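June, Broltomness bench, sim only

Controller comparison for the two-arm cell. Altier build first, control period cut from 1,000 to 600 microseconds. Left arm on fruit, right arm at the tray. Friederike wants the same start pose for both builds.

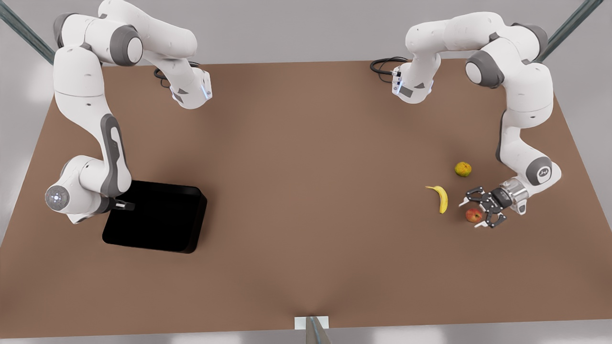
Sim, left gripper open over the apple, tray empty.

Finger stroke set to 56 mm. Stonura build next, same seed, 200 runs. Flurina to check the wrist offset first.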